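木製天板の反りを読む 含水率と仕上げの関係

食卓や作業台の天板が反る原因は、木材の表と裏で含水率に差が生じることにある。木材は繊維飽和点(含水率30%前後)を下回ると、水分の減少に応じて収縮する。収縮量は方向によって異なり、繊維方向ではごく小さく、半径方向、接線方向の順に大きくなる。板目材が木表側に凹むのは、木表のほうが接線方向に近い成分を多く含むためである。

家具工房ブレブゲイトで天板の製作を担当するホラツィウ・オプレア氏は、受け入れた材をすぐには加工しない。桟を挟んで積み、工房内の温湿度になじませてから荒木取りを行い、再び寝かせる。荒木取りの直後は内部応力が解放され、平らだった板が動く。ここで動かしきっておかないと、仕上げ寸法に削った後で同じことが起きる。

同工房が昨年納めた長さ1,520ミリの天板では、引き渡し後の冬に中央部が持ち上がった。床暖房の真上に置かれ、下面だけが乾燥したことによる。調べたところ、上面にはウレタン塗装が三回施されていたが、下面は一回であった。塗膜の厚さが違えば透湿の速度も違う。オプレア氏は以後、見えない面にも上面と同じ回数を塗っている。
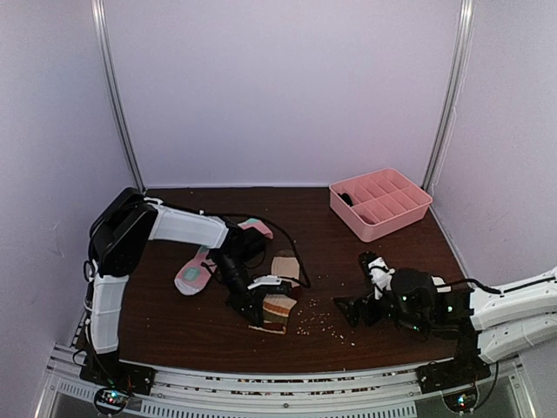 塗装の種類によっても挙動は変わる。オイル仕上げは木材の細胞に浸透するが、連続した厚い塗膜を作らないため、吸放湿を抑える効果は限られる。ウレタンやラッカーは表面に膜を形成し、水分の出入りを遅らせる。ただし遮断するわけではない。数か月にわたる乾燥や多湿が続けば、いずれの仕上げでも含水率は周囲の環境に追従する。

木材塗装を専門とするイタ・バックリー氏は、木口の処理を重視する。木口は道管や仮道管の断面が露出しており、板面に比べて水分の移動がはるかに速い。端部だけが先に縮むと割れが入る。同氏の手順では、木口に希釈した塗料を先に吸わせ、乾燥後に研磨してから全体の塗装に入る。角を丸めるのも意匠上の理由に限らない。鋭い稜では塗料が引けて膜が薄くなり、そこから摩耗が進む。

脚部や枠との接合にも注意を要する。無垢の天板を金属フレームに固定する場合、幅方向の伸縮を拘束してはならない。ねじ穴は幅方向に長い長穴とし、座金を介して締める。中央の一点だけを丸穴で固定すれば、伸縮は左右に振り分けられる。木製の幕板であれば、溝に差し込む駒止めが広く使われている。接着剤で全面を留めた天板は、乾燥期に割れるか、枠の側を変形させる。

反り止めとして裏面に蟻桟を入れる方法もある。桟は天板の繊維と直交させ、接着しないか、中央の短い区間のみを接着する。鋼製のチャンネルを埋め込む場合も考え方は変わらない。いずれも断面方向の曲がりを抑えるもので、幅の変化を止めるものではない。

使用者の側でできる対策は多くない。暖房の吹き出しを直接当てないこと、片面だけを長期間覆わないことが基本となる。ビニール製のテーブルクロスを敷いたままにすると、上面の放湿が妨げられ、下面との差が開く。軽度の反りは、季節が変わり湿度が戻ると収まることがある。削り直しを急がず、5月まで待って再度測るようオプレア氏は依頼主に伝えている。直定規を幅方向に当て、隙間を同じ位置で記録しておけば、修理の要否を判断する材料になる。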